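The Long Float Problem

Stranded knitting has one structural weakness, and it sits on the wrong side of the fabric. When a color rests for more than five or six stitches, its strand crosses the back unsupported. Knitters call this a float. Fingers catch in it, buttons catch in it, and if it is carried too tight, the front puckers.

Juraj Slanina has spent 11 years charting floats. His notebooks record gauge, yarn, needle size and the length of every unworked strand in 40 finished sweaters, most of them his own. His working rule is that a float may be as long as the gauge is wide: at seven stitches to the inch, up to seven stitches. Beyond that, it should be caught.

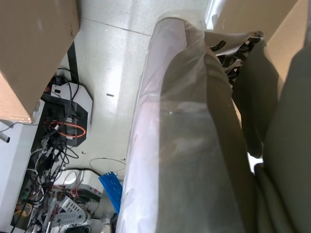

Catching the strand

The usual method is to trap the resting yarn behind the working yarn at the midpoint of the float. It is quick and holds well. Its fault is show-through. A dark strand caught behind a pale stitch leaves a small shadow, and when the catches line up row after row, the shadow becomes a vertical streak.

Slanina offsets his catches by at least two stitches on each row. Rasha Ghanem, who teaches colorwork at the Korkness knitting weekend every March, prefers to remove the catch entirely. She uses ladderback, in which extra stitches are made on the back of the work from the resting color and purled on each round. They form narrow columns that hold the strands and never reach the front.

"A ladder stretches with the knitting," Ghanem says. "A trapped float stretches until it meets the catch, then it stops."

The cost is time and some bookkeeping. Ladder stitches must be left out of the stitch count, and they have to be decreased away before the yoke shaping or they will collide with it.

Swatches

To compare the two, Ghanem and Slanina each knit a tube in Monberg two-ply, 300 yards to the skein, on the same chart. The longest float was 18 stitches. Both tubes were soaked, spun and dried flat.

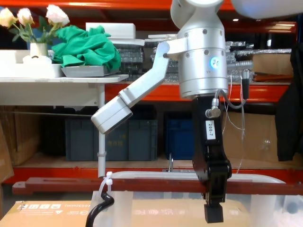 Before washing, the trapped version looked neater. The ladderback columns sat slightly proud and the fabric felt thick over them. After washing, the difference in thickness was almost gone, and the ladderback tube pulled over a forearm with less resistance. Show-through was visible in the trapped tube at five points, all of them where charcoal crossed behind cream.

Fiber matters as much as method. A woolly yarn with some tooth will felt lightly to itself on the back, and after a few washes even a long float lies down. Superwash wool and cotton do not behave this way. Slanina now catches every fourth stitch in superwash. Ghanem won't use it for charts with long rests.

For a first attempt at ladderback, she suggests a hat with one isolated motif. Place a ladder stitch near the middle of each long gap, keep it on the needle between its neighbors, and purl it with the resting color only.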